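We're opening the doors at Denano in March, and I'd love for you to come by

Denano Robotics, press release

I've been putting off writing this one, mostly because every time I sat down to do it somebody wanted me in the lab. So here goes. In March we're holding our first open day at the Jakubowski Building, and anyone who has ever wanted to stand next to a pair of robot arms and watch them fuss over a little drawer is welcome to come. Reporters, teachers, neighbors, kids, people who just saw the sign. All of you!

I'm Rizwan Bhuiyan, and I run the demonstration side of things at Denano. That means I spend my days with Vindetar, our two-armed tabletop setup, and the rest of the time I answer email about it. We moved into Suite 19 last summer with a lot of boxes and one working sink, and since then the question I get most is "so what does it do all day?" Fair enough. It handles household stuff. Cups, bowls, utensils, small wooden things with drawers, markers and a whiteboard. We pick objects people already have in their kitchens and desks, because those are the ones our visitors have opinions about (strong ones, as we learned when my own family came through).

What I want people to see is how slow and close-up the work is. On video, robots always look like they're in a hurry. Stand next to ours and you'll find yourself leaning in to look at a fingertip and the end of a dowel.

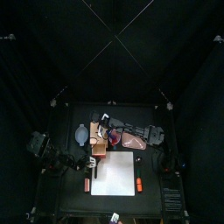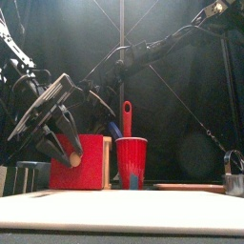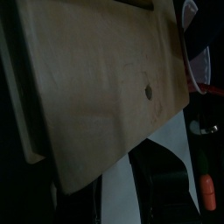 What's happening on the day

The first demo starts at 10 a.m. and we'll run them through the morning, with a break for lunch when the arms get switched off and the staff get fed. After lunch we go again until 4 p.m. You don't need to book for any of it, though if you're bringing a class please write first so I can find enough stools.

Each demo is short, and then we take questions for as long as people keep asking them. I'll be doing the talking for most of the morning. My colleagues from the software team take over in the afternoon, and they're much better than I am if you want to get into how the arms are controlled. I tend to wander off into stories about bowls.

We'll also have a table out front with printed handouts, coffee, and a sign-up sheet for longer visits later in the spring. Our friends at Eltik, who make the safety mats we stand on, are bringing a few samples and a very nice banner.

For reporters

Come at 9 a.m. if you can. You'll get an hour before the public arrives, and I can talk on the record for as long as you like. Photos and video are fine as long as you skip the flash. Please stay behind the yellow line on the floor while the arms are powered. We're firm on that one and we'd rather say it twice.

Getting here

We're in Suite 19 of the Jakubowski Building, second entrance, past the bike racks. Parking in the side lot is free all day. The elevator works and the whole route is step-free. If you get lost, call the front desk and ask for extension 1004, and one of us will come out and wave.

Press contact

Rizwan Bhuiyan, Demonstrations, Denano Robotics
Front desk extension 1004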